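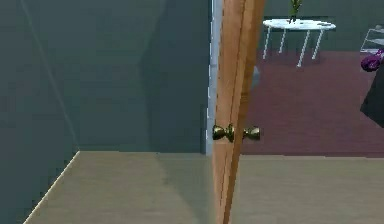

真横から見た扉の開き角推定:Plombergの中間結果

Griltham移動マニピュレーション班では、Plimov上の室内環境を使い、開いた扉の姿勢を単眼画像から推定する手法Plombergの評価を進めている。担当はKaan YamanとPiret Lapiņa、環境側の整備はTill Voglerである。5月の班内報告では正面寄りの視点の結果だけを載せた。今号では、扉がほぼ真横を向く視点に限定した評価をまとめる。

問題の設定

扉を通り抜ける方策は、扉板の向きを入力の一部として受け取る。従来の構成では、扉板の領域をマスクとして切り出し、その四隅から平面の法線を求め、枠との相対角を開き角としていた。扉板が画像上で十分な幅を持つかぎり、この方法で困ることは少ない。

扉板の法線がカメラの視線と直交に近づくと事情が変わる。画像上の扉は縦長の細い帯になり、四隅のうち手前側の二点と奥側の二点がほとんど重なる。法線の推定値は角の検出位置のわずかなずれで大きく振れ、符号まで反転する。冒頭の視点がその典型で、蜂蜜色の木の扉は側面だけを見せている。帯の幅から角度を求めようとしても、見えているのが扉の厚みなのか、斜めになった表面なのかを区別できない。

符号の反転は角度誤差の平均値には現れにくい。真横から左右に同じだけ振れた二つの姿勢は、角度としては近いからである。一方、通過方策にとっては、扉のどちらの面が自分の側を向いているかが入れ替わるため影響が大きい。ベースの目標位置を扉板の反対側に置く失敗は、調べた範囲ではほとんどがこの反転に由来していた。

手法

Plombergは扉板の面を直接には使わない。手がかりは次の要素から取る。

・扉の縦の稜線
・扉の両面に付いたノブの投影位置
・扉枠の縦線と、床と壁の境界線

真横の視点では扉板の面積が失われる代わりに、両面のノブが左右に張り出して同時に写る。正面に近い視点では片方しか見えない部品であり、真横に近いほど情報が増える点が扉板のマスクと逆になる。左右のノブが稜線からどれだけ突き出しているかを比べると、扉が真横からどちらへ振れているかの符号が定まる。扉が手前の面をわずかに見せている場合、その面のノブの根元は画像に現れ、反対側のノブの根元は扉の厚みの陰に入る。ネットワークにはこの根元の可視性を、中心位置とは別の出力として予測させている。

ノブの形状は球に近いものを仮定し、首の長さと膨らみの半径を未知数として残した。形状を既知とする案も試したが、ノブの種類が変わった時点で推定が偏ったため採用していない。左右のノブが同形であるという拘束だけを入れ、二つの投影を同時に当てはめる。

扉枠の縦線は回転の基準として使う。カメラのロールがあると、鉛直なはずの扉も画像上では傾く。冒頭の視点でも扉は下端が上端よりやや左に寄っている。稜線の傾きをそのまま開き角の手がかりにすると、ロールや透視の効果を扉の回転と取り違えるので、枠の縦線と床側の境界線からカメラ姿勢を先に推定し、その後で扉の項を解く。

最終段では、開き角を一つの値に絞らず、角度区間ごとの尤度として出力する。真横付近では尤度が二つの山を持つことがあり、その形を保ったまま方策に渡す。方策側の変更は入力次元の拡張にとどめ、学習の手順と報酬は従来のものを流用した。

評価データ

評価に使った画像は370枚で、いずれもPlimovで描画し、学習には含めていない。視線と扉板の面が平行に近い視点を選び、扉の開き角、カメラの高さ、ロール、照明を変えてある。背景の内装も複数の組み合わせを用意した。冒頭のものは灰緑色の壁とベージュの床の部屋から、えび茶色のカーペットを敷いた隣室を望む配置で、奥に白い丸テーブルと鉢植えが置かれている。

隣室の家具を残したのは、ノブの検出に対する妨害を含めるためである。初期の評価では戸口の先を無地の壁にしていたが、その条件では誤検出がほとんど起こらず、手法間の差が見えなかった。床材の切り替わりも残した。床の境界線とノブがほぼ同じ高さに重なる視点では、ノブの下側の輪郭が境界線に引かれ、半径の推定が乱れることがある。冒頭の画像でもノブの高さはカーペットとベージュの床の境に近く、右のノブはカーペットの下部にわずかに重なっている。

ノブの材質はくすんだ真鍮色と、明るい銀色の2種類とした。真鍮色のノブは木の扉に対しては色の差が小さい反面、灰緑色の壁を背景にすると輪郭が安定する。銀色では、表面のハイライトを輪郭の一部とみなす例が見られた。

正解ラベルは環境の関節値から直接取得している。面の符号は、カメラ中心が扉板の中央面のどちら側にあるかで定義した。中央面がカメラ中心をちょうど通る配置は符号を定義できないので、評価から外している。

結果

従来のマスク方式は、370枚のうち169枚で面の符号を誤った。Plombergの誤りは61枚であった。学習は初期値を変えて5回行い、61枚という数は検証データの損失が中央に位置する回のものである。最良の回を選んだ数字ではない。

誤りの内訳を目視で分類した。

・片方のノブが扉枠または壁の陰に入り、実質的に片側だけで推定した:38枚
・ノブは両方とも検出したが、根元の可視性を取り違えた:18枚
・隣室の物体の一部をノブとして検出した:5枚

分類はInese UiboとPiret Lapiņaが別々に行い、食い違った画像は再度見て決めた。根元の可視性の取り違えについては、解像度の影響が疑われる。この18枚はカメラが扉から遠い配置に偏っており、首の部分が数画素しかない。入力の切り出しを拡大して再推論すると一部で符号が正しくなったが、拡大率を手で選んでいるため上の集計には入れていない。

家具の誤検出は想定より少なかった。左右のノブが同形であるという拘束が効いているとみられるが、この拘束だけを外した比較はまだ終わっていない。拘束を外した学習は収束が遅く、同じ更新回数で比べることの妥当性から検討し直している。

材質別では、真鍮色のほうが誤りの割合が小さい。ただし二つの材質で背景の組み合わせが完全にはそろっておらず、材質だけの効果とは読めない。Till Voglerが同一視点で材質のみを差し替える描画を準備している。

方策への影響

尤度を受け取る通過方策を、同じPlimov環境で動かした。面の符号が曖昧な区間に入ると、方策はベースを短く横へずらしてから目標位置を決める傾向を示した。この動作は報酬で明示的に与えたものではない。扉に正対する視点から始めた場合には従来方策との差が小さく、ベースの軌跡もほぼ重なる。

副作用もある。尤度の山が二つ残ったまま視点がほとんど変わらない配置では、左右への小さなずれを繰り返し、通過までの時間が延びる。横ずれの上限回数を設けると時間は縮むが、符号を誤ったまま進む試行が再び現れた。上限を固定値にせず尤度の変化量で打ち切る案をKaan Yamanが実装中で、結果は次号以降になる。

通過の成功率は今号には載せない。接触判定の設定を途中で改めており、改定の前後で試行を合算できないためである。改定後の設定では、扉板の下端と床の間にすきまを確保し、閉じる途中で床に引っかかる現象を除いた。改定前の試行にはこの引っかかりが混ざっている。

実装上の注意

Plimovの既定のアンチエイリアス設定では、扉の稜線に沿って枠の色がにじむ。明るい灰色の枠と木の扉が接する箇所では、稜線の検出位置が枠側へずれる。学習用と評価用で設定が異なると、このずれが系統誤差として残る。班内の共通設定ファイルを読み込んでいれば両者はそろうが、個別に描画した画像を混ぜる場合は確認してほしい。

扉の表面にある縦の継ぎ目も稜線の候補になる。暗めの線が扉の長さ方向に走る材質では、継ぎ目を稜線と誤り、扉の幅を過小に見積もることがあった。現在の版では、稜線の候補を枠の縦線との位置関係で絞り込み、継ぎ目に当たるものを除外している。以前の版の重みを使っている人は、この絞り込みを無効にして動かす必要がある。

ノブの中心位置のラベルは、膨らみの部分の重心で統一した。以前は首を含めた部品全体の重心を使っており、扉面からの突き出し量が小さく記録されている。古いラベルで学習した重みは出力の意味が異なるので、評価スクリプトには渡さないこと。ラベルの変換用スクリプトはRätsepの共有領域に置いてある。

レバーハンドルの扱い

ノブをレバーハンドルに替えた場合、現在の当てはめはそのままでは使えない。レバーは扉面と平行な方向に長く、左右の投影が同形に見えるとはかぎらない。Asnakech Sisayが、軸の付け根と把手の先端を別々の点として扱う版を試している。正面寄りの視点では動作したが、真横ではレバーの先端が視線方向に並び、奥行きの取り違えが残る。評価データにはレバーを含めていない。

片側にしか把手のない扉も対象外である。押し板だけの面を持つ扉では、左右の突き出し量を比べるという前提が成り立たない。検出されたノブが一つの場合、現在の版は尤度を広げて出力するが、隠れているのか存在しないのかは区別していない。先に挙げた38枚には、この広げ方が不足して片方の符号に寄った例が含まれる。

今後の作業

同形拘束の有無の比較、材質のみを差し替えた描画での再評価、打ち切り条件の実装の順に進める。実機の画像による評価は、開き角の正解を得る手段が決まっていない。蝶番側に角度計を付ける案と、扉の上端に目印を貼る案が出ている。後者は真横の視点で目印自体が読めなくなるため、外部カメラを併用することになる。

評価画像の一覧と誤り分類の表は、班内の共有領域で閲覧できる。分類に異論がある場合は、画像番号を添えてInese Uiboまで連絡してほしい。環境設定に関する連絡先はTill Voglerである。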